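厨房石台面的日常清洁和重新封护（适合新手）

作者：Toshio Yoshida
更新：18/03/2023

我不是石材师傅，中文也不是我的母语，如果有的句子读起来有一点奇怪，请多包涵。我在家里做饭很多年，换过两次台面，第一次的台面是被我自己用坏的。那时候我用白醋擦石头，觉得天然的东西一定安全，结果水槽旁边出现了一片没有光泽的地方，怎么擦也擦不回来。后来我读了一些资料，也问了安装的人，把正确的做法慢慢记下来，就成为这篇文章。

文章分成几个部分：先认识自己的台面，然后是每天的清洁，再是去污渍，最后是封护。如果您只想知道怎么封护，可以直接看后面，但是请一定先做滴水测试。

一、先弄清楚台面是什么石头

常见的厨房石台面，有花岗岩、大理石、石英石（人造的）和岩板。它们的保养方法不一样。石英石和岩板几乎不吸水，一般不需要封护，涂了封护剂反而会在表面留下一层发黏的膜。花岗岩有的吸水多，有的吸水少。大理石怕酸，柠檬汁滴上去不马上擦，就会留下印子。

如果您搬进来的时候台面已经在那里，不知道是什么材料，可以先看看有没有安装单据。没有的话，可以看水槽开孔的内侧，那里常常没有抛光，比较容易看出石头本来的样子。还是不能确定的时候，就按照最怕酸的大理石来对待，这样不会出错。

二、滴水测试

这个测试很简单，请在台面干燥的时候做。

选一个不显眼的角落，用干布擦干净。滴一小勺清水在上面，让它自己摊开，不要用手抹。等5分钟，用纸巾吸掉水，看石头的颜色。

颜色没有变化，说明以前的封护还有效，或者石头本身不吸水，不用做什么。颜色变深了，过一会儿又变回来，说明水已经进到石头里面，应该重新封护。我建议在3个位置做：水槽旁边、炉灶旁边，还有平时很少使用的一端。这几个位置的结果常常不同，我家就是水槽旁边先失效的。

浅色的石头变深很容易看见，深色或者有很多斑点的石头比较难看。您可以把灯关掉，用手电筒从侧面照，湿的部分会比较明显。

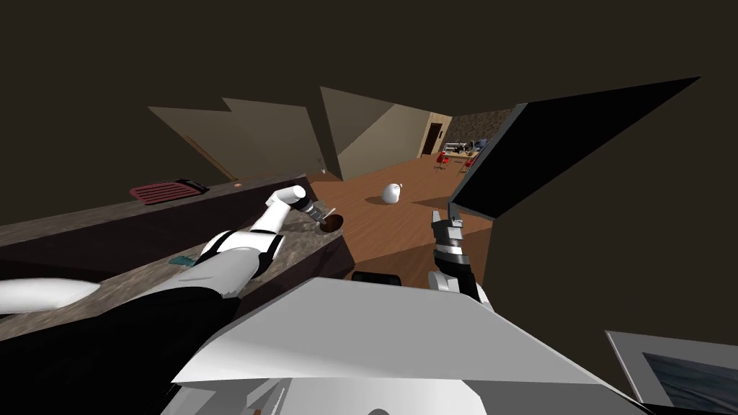 三、每天的清洁

每天做完饭以后，我用温水加一滴中性的洗洁精，把软布弄湿再拧干，从里面往外面擦。然后用清水再擦一遍，最后用干布擦干。很多人省掉最后一步，可是水干了以后会留下水垢，时间长了台面就变得灰灰的，好像总是没有擦干净。

不要使用的东西有：白醋、柠檬酸、含氯的漂白水、去污粉、钢丝球。还有一种容易忘记的，是清洁浴室的喷雾，很多都是酸性的，买之前请看一下瓶子后面的成分。

海绵也要注意。有粗糙绿色一面的海绵，用在花岗岩上问题不大，用在抛光的大理石上会有细细的划痕。我现在干脆只用超细纤维布，一块湿的，一块干的，挂在水槽下面的柜门里。

四、已经有污渍怎么办

油渍是最常见的。油会慢慢进到石头里面，表面擦得很干净，颜色还是深一块。这时候要用糊敷的方法。

把食用小苏打和清水调成牙膏那样的稠度，厚厚地敷在污渍上，要比污渍的范围大一些。用保鲜膜盖好，四边用胶带贴住，放一个晚上。第二天把保鲜膜打开，让糊自己干透，然后用塑料刮片轻轻刮掉，再用湿布擦干净。

一次不行，可以再做一次。我家炉灶旁边的一块油渍做了3次才看不出来，所以请不要着急，也不要因为着急就换成很强的药水。

如果是茶或者咖啡的颜色，在浅色石头上，可以用药店买的3%双氧水代替清水来调糊。深色的石头不要这样做，可能会褪色。不管用哪一种，都请先在角落里试一下。双氧水和别的清洁剂不要混在一起。

铁锈的印子比较麻烦，自己处理常常会越弄越大，我的意见是请专业的人来看。

五、重新封护

需要准备的东西：渗透型石材封护剂、两块干净的白布、橡胶手套、中性清洁剂。白布很重要，有颜色的布可能会掉色。封护剂我用过Hattori和Sira两种，效果我觉得差不多，Sira的味道小一点，冬天不方便开窗的人可能会喜欢。买的时候请看清楚是水性的还是溶剂型的，溶剂型的味道很大，用的时候附近不能有火。

第一步，前一天晚上把台面全部清空，用中性清洁剂擦洗，擦干，然后放一夜。石头里面还有水分的时候，封护剂进不去，所以这一夜不能省。

第二步，打开窗户，戴手套。先在角落试一小块，看颜色有没有变化。没有问题再开始。

第三步，把封护剂倒在布上，不要直接倒在台面上。一次只做一段，长度大概是手臂能够舒服伸到的距离。用画圈的动作抹开，表面要看起来均匀地湿。

第四步，按照瓶子上写的时间等待，我用的那种是5分钟。等待的时候如果有的地方先干了，可以再补一点。

第五步，用另一块干布把多余的液体全部擦掉。请注意，是全部。留在表面的封护剂干了以后会变成一层雾一样的东西，很难去掉。如果已经变成这样，用布蘸一点新的封护剂再擦那个地方，它会软下来，然后马上擦干。

第六步，做下一段，一直到做完。水槽的边缘和转角容易漏掉，最后再检查一遍。

封护以后，当天不要让台面碰到水和油。第二天再做一次滴水测试，如果颜色还是变深，可以再涂一层。

六、常有人问我的问题

多久封护一次？没有固定的答案。我每年3月做一次滴水测试，有变化才封护，没有变化就不做。

封护了以后是不是就不怕酸了？不是的。封护剂可以让液体进得慢，可是不能阻止酸腐蚀大理石的表面，切柠檬的时候还是要用砧板。

热锅可以直接放吗？花岗岩一般可以承受，但是石英石里面有树脂，会变黄，请用隔热垫。我不管什么材料都用，养成习惯比较简单。

台面和墙之间的胶发黑了怎么办？那个是胶的问题，和石头没有关系。需要把旧的胶割掉，重新打防霉的胶。这个我打算另外写一篇，到时候会把割胶的刀怎么选也写进去。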